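Ticket 554: Right handheld gripper loses closing position on soft items
Project: Skadeck
Opened by: Ailsa Pollock
Assigned to: Cameron Dunbar
Status: Resolved, follow-up open
Area: Handheld grippers / encoder / cabling

Ailsa Pollock, opening note

I've been comparing the two jaw sets on the handheld grippers this month and I love where this is going, but the right unit has a problem that's getting in the way. When I close on something rigid, the logged jaw width tracks my trigger finger beautifully. When I close on cloth and then turn my wrist, the width in the log jumps open for a moment and comes back. The jaws themselves haven't moved. I can see they haven't, I'm holding the thing.

The left unit doesn't do it. Same firmware, same controller box, same log settings.

To reproduce:
Start a session with both grippers plugged in.
Close the right jaws on a fold of cloth.
Lift it a hand's width off the table and roll the wrist outward.
Watch the width trace in the viewer.

I get the jump on maybe one lift in 5. With the acrylic peg holder and the small pegs I haven't seen it once, and I've done a lot of pegs.

Expected: width stays flat while the jaws are closed.
Got: a spike to fully open, then back to where it was.

Cameron Dunbar

Thanks, nice clear report. A few questions before I start pulling things apart.

Is the spike always to fully open, or does it land in different places? And is it one sample wide or longer? If it's always the same value I'd suspect the reader is dropping a packet and filling in the default. If it wanders, I'd look at the magnet.

Also, which jaws are on the right unit at the moment? The Giltgate ones have a slightly longer pivot screw, and I've been suspicious of that screw from the day they arrived.

Ailsa Pollock

Always the same value, dead on fully open. Length varies. The shortest is 3 samples and the longest I've found is much more than that, long enough that the trace looks like I really let go.

Giltgate jaws on the right, yes. I can swap them for the Morrison set after lunch.

Cameron Dunbar

Please do, but change only the jaws. Leave the cables exactly as they are, even if they look ugly. I want to know whether the problem follows the jaws or stays with the body.

Ailsa Pollock

Swapped. It took me longer than it should have, the Morrison pins are a tight fit. But wow, they're nice on fabric! They pinch a single layer where the Giltgate set tends to take a whole mouthful. I'm going to write that up separately in the comparison sheet so it doesn't get buried here.

The spike is still there. Same value, same kind of motion. So the pivot screw is innocent.

Wilma MacAulay

Jumping in from the controller side. I pulled the raw log from Ailsa's morning session and the fully open value is what our reader writes when it gets nothing from the encoder. So Cameron's first guess looks right, the encoder isn't reporting a wrong number, it's going quiet. The reader should really write a gap and not a number. I'll open a separate ticket for that one, it's my code and I'm a bit embarrassed by it.

I polled the right encoder at 1000 Hz with the gripper sitting still for the length of a coffee and got no dropouts. Whatever this is, it needs movement.

Cameron Dunbar

Great, that narrows it a lot. Movement plus silence sounds like a cable. Could you run a slow session, Ailsa? Work at the table the way you normally would, cloth on the right and pegs within reach, and call out what your wrist is doing while Wilma watches the link status. No fast lifts. I'd like to know which angle does it.
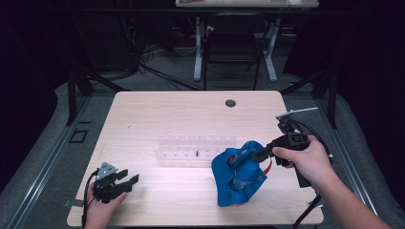 Wilma has the status page open in a terminal and it prints a line every time the link drops, so we don't have to wait for the width trace to show it. Please try three postures: jaws level, jaws pointing down, wrist rolled outward. Hold each one long enough that we'd be bored. Then do the same with the left unit for comparison.

Ailsa Pollock

Done, and this was a really satisfying hour.

Jaws level: clean.
Jaws pointing down: clean.
Wrist rolled outward: link drops within a few seconds, and it stays down until I roll back.
Left unit, all three postures: clean.

Then I tried it with nothing in the jaws at all, only the roll, and it dropped again. So the cloth has nothing to do with it! I roll my wrist when I lift fabric and I don't when I place pegs. I feel a little silly about the ticket title but I'll leave it, in case somebody searches for the symptom.

Cameron Dunbar

Leave it, it's a good title. That's how anyone would run into it.

Next test: hold the outward roll so the link is down, then have a second person press gently on the connector where the cable goes into the body. Don't unplug anything.

Ishbel Niven

I was the second person. Pressing toward the body brings the link back every time. Letting go drops it again, though sometimes with a delay. I also tried holding up the slack so the cable wasn't pulling, and that brought it back too, without touching the connector.

So it's strain on the plug. The plug feels fine in the hand, there's no rattle, and you'd never guess from looking at it.

Cameron Dunbar

Lovely work, both of you. I ordered those cables from Furthorpe in two batches and changed to a stiffer jacket for the second one. I'd bet the right unit has the stiff one. Can you check the print on the jacket?

Ishbel Niven

Right unit is second batch, left is first batch. We swapped them over and the fault moved to the left unit. Same roll, mirrored. The right one is now perfectly happy.

Chiến Trình

I have spare first batch cables in my drawer from the arm bench, take what you need. For what it's worth we saw something close to this on the wrist camera in February and ended up leaving a soft loop by the mount and tying it down on the handle side. The loop matters more than the tie. If you tie it tight the strain goes straight back to the plug.

If you have to keep the stiff cables in service, a right-angle plug would help -- but it adds bulk close to the thumb, and people with small hands complained when we tried it.

Ailsa Pollock

I have small hands and I would complain.

First batch cable fitted on both units now, with Chiến's loop. I did a full run with the Morrison jaws and then another with the Giltgate jaws, lots of exaggerated rolling, and the link never dropped. The traces are gorgeous. You can see the exact moment the jaws meet the fabric and the little give after it, which I'd been hoping for since we started and which was getting lost under the spikes.

Notes for the comparison, so they're in one place:

Giltgate jaws: better on pegs. They close very square and you can feel the post seat between them. On cloth they grab too much.

Morrison jaws: better on cloth, especially on an edge or a single fold. On pegs they're fine if you come in straight, and they let the peg lean if you don't. A pain to fit.

Trigger feel is the same with either set. I'd happily run one of each, Giltgate left and Morrison right, and see how that goes for mixed tasks.

Wilma MacAulay

Reader fix is in on my side. A silent encoder now writes a gap, and the viewer shows it in gray. I replayed Ailsa's old sessions through it, and the dropouts are easy to pick out, so we can keep the good parts and throw away the rest. Please update before the next session or you'll get the old behavior.

Cameron Dunbar

Marking this resolved.

Cause: stiff second batch cable pulling on the encoder plug when the wrist rolls outward.
Fix: first batch cable, soft loop at the handle, reader updated to log gaps.

Still open: I'm asking Furthorpe whether they can make the next order with the old jacket. Until I hear back, please put a piece of tape on any second batch cable and keep it off the handheld units. They're fine for anything that doesn't move.

Ailsa, go ahead with one of each. Start a new ticket for the mixed setup and link it here.

Ailsa Pollock

Will do. First mixed session is tomorrow at 10:30, and Ishbel wants a turn on the grippers too.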